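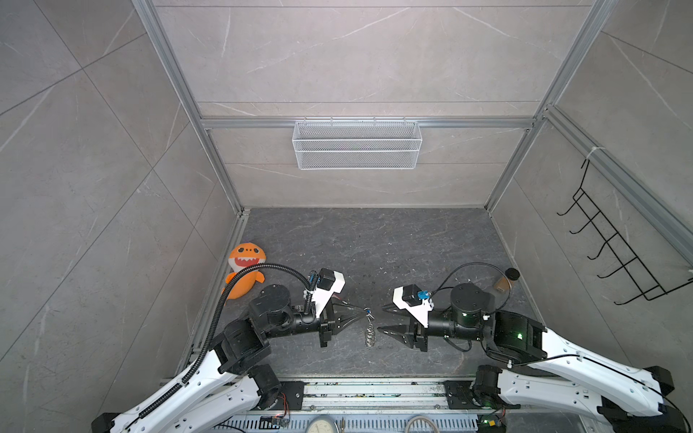
Hjørdis Dahlgren asks whether a key stand is worth the surface it takes up when a hook on the wall does the same job. Fair question, so a few posts on small-item storage in a compact space.

2/ A hook wins on floor area. A stand wins on reach: the keys hang at hand height wherever you put it, and you can move it without a drill. I used hooks for years and kept dropping keys on the wrong side of the shoe rack.

3/ My stand is a small metal one with a coil. The ring goes on at the top. One ring per stand is my limit. With two, the lower keys tangle and you lift the whole thing off the surface.

4/ Walls. The white mesh basket hangs from the crossbar at the back, well clear of the floor. It's empty at the moment. Mail goes in there eventually, once I decide whether the mesh is fine enough for receipts.

5/ The black wire rack on the right has five prongs. It hangs from the rail by a white cable tie near the top. A cable tie is good for light loads – dog leash, tote bag, umbrella. For a winter coat I would use a bolt.

6/ Hjørdis again: what about weight? I weighed what I plan to hang on the rack with a kitchen scale. Total 1,450 g, spread over the prongs, heaviest item closest to the fixing.

7/ Floor: dark gray slab, white veining. Good looking, bad for finding dark objects. The amber jar with the black lid stands near the back on the right. Small loose things will go in it: spare fuses, the bike light battery, coins.

8/ The orange plush shark lives in the left corner. Mouth open, all teeth. It has no storage function.

9/ Spacing rule I follow: 15 cm clear on every side of anything you grab in a hurry. Keys qualify. Jars don't.

10/ Someone asked if the Drandance hooks stick to stone-look tile. Mine held for 3 weeks on a similar finish in the bathroom, then let go at 6 in the morning. Clean the tile with alcohol first. I'll try the Durik ones in December and post the result.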